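About Us | Vollovgate

Home / Who We Are / About Us

We teach robot arms to pick things up and put them somewhere else. After several years of this we can report that it is harder than it looks, and that it already looked hard.

Vollovgate is a small company with one large room, a long list of things our robots have dropped, and a method we are rather fond of. The method is called Ovus. It started as a side project in a September when our main project was going badly, and by the following spring the main project was gone and Ovus had its own budget line.

What Ovus does

Most robots that learn to grasp things are taught from good examples. A person guides the arm through the task, the arm reaches the object, the fingers close, everyone is pleased. Collect enough of these and the robot learns what success looks like. It learns very little about the half inch before success, where the fingers are slightly off and the object is getting ready to roll.

Ovus learns from that half inch. We keep the near misses, the fumbles and the second tries, and we mark the moment in each one where a person at the controls changed their mind. The robot is trained to notice that moment and correct early, while there is still time to correct anything. Our first training set had 3962 attempts in it, of which 2221 included at least one correction. We used to throw those away. We had a folder for them named "bad" and it is now the most valuable folder in the building. 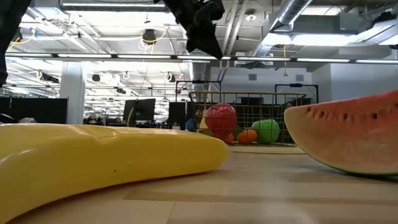 Much of our testing is done with toy fruit. Real fruit bruises, leaks and gets eaten by engineers, and a toy apple is the same apple every time you put it back. The shapes are also unkind in useful ways. Round things roll. A banana is long and curved and has opinions about which end should come up first. Wire baskets are worse than any of the fruit, because a finger that is a little too low will catch a wire and take the whole basket for a ride.

What we found

A robot trained with Ovus makes smaller mistakes. It still makes them. It comes in crooked, stops, shifts over and tries again, and to a visitor this can look like hesitation. Visitors have asked us whether it is nervous. We prefer it to the older version, which was never nervous and once pushed a lemon off the table with complete confidence.

The method works best on crowded containers, where the object you want is leaning on an object you don't. It helps less with flat things lying on flat surfaces. It does nothing at all for clear plastic, which our cameras regard as a rumor. We wrote all this up in our January 2020 report, including a section on failures that runs longer than the section on results. You can ask us for a copy. The charts are better than the title.

How we work

We have 2 offices. Tovton has the robots, the noise and the good coffee machine. Lyons has the people who write the training code and a view, and each office believes the other got the better deal.

Our house rules are short. A demo that only works with one person standing in the room doesn't count as a demo. Every new method has to work on 5 different setups before anyone may use the word "solved," and so far the word has stayed in its box. Whoever moves the table has to redo the calibration. That last one was added in capital letters, and later underlined.

Who we work with

Our customers pack boxes, sort returns and fill orders. They tend to arrive with a video of a robot doing something wonderful and ask if theirs can do that by summer. We ask to see what's in their bins. It's usually a more interesting conversation after that.

If you have a bin you'd like us to look at, write to us through the Contact page. Tell us what's in it, how it's stacked, and what happens now when somebody reaches in. Please don't mail us the contents without asking. The Tovton office is still finding the springs.

About Us / Research / Jobs / Contact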